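Your questions about the Flarach folding kit, answered

Flarach is the tabletop cloth-handling kit we build and support here at Vuvlow, and since we put it on sale in November we've had a lovely pile of letters and emails about it. I've gathered up the ones that come round most often. If yours isn't among them, do write in, and I promise a person will read it!

What do I get in the box?

One arm, one soft-fingered gripper, the small wrist camera with its bracket already fitted, a power supply, a table clamp, and a memory stick with the software and the printed guide in case you lose the paper one (I always lose the paper one). You'll need your own computer and a sturdy table. The arm weighs more than people expect, so please have a friend handy when you lift it out.

Can it cope with patterned cloth?

Yes, mostly, though we'd be fibbing if we said it was as happy with patterns as with plain cloth. Stripes and checks are a mixed blessing. The lines give the software something to measure by when the cloth is lying flat, but a strong white stripe can also be taken for a hem, and then the gripper goes off to pinch a bit of cloth that has no edge in it at all. If that happens, open the settings page, choose "patterned surface" and run the edge check again before you let the arm move.

And what about dark items?

Black is harder, and we get asked about it nearly every day. Dark cloth soaks up the light, so the camera has less to go on, and deep folds can vanish altogether. It leans heavily on raised edges and stitching instead. The wrist view below has both sorts of trouble side by side, a peach check with white lines and a stitched black item, and you can see how much help those pale grey stitches and the slightly shiny rim would be. A second lamp, set low and off to one side, is the best few pounds you'll spend.
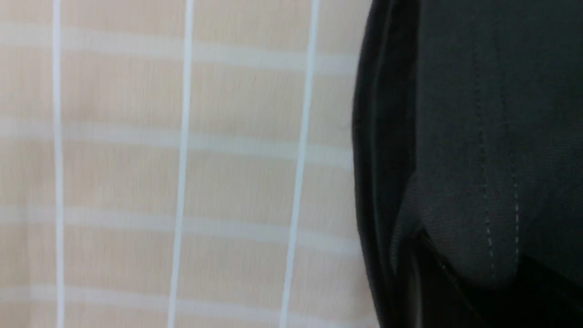

How long does it take to set up?

Set aside an afternoon. The fitting is quick, and most of the time goes on the practice runs, where you guide the gripper by hand and it keeps a record of what you did. We suggest 50 practice runs for each kind of item. Tea towels are a kind place to begin. Fitted sheets are not, and I say that as somebody who has tried.

Does it need the internet?

Only for updates. Your pictures stay on your own computer unless you choose to send them to us with a support request.

How long is the guarantee?

The arm and gripper are covered for 3 years. The soft finger pads wear out with use and aren't included, but the spare set is cheap and they simply push on.

Can I see one working before I buy?

Please do. Our showroom in Nomcombe has a kit set up all week, and you're welcome to bring your own washing. Ask for Valentyna Bilyk, who will happily let you have a go yourself.

Last updated December 20, 2020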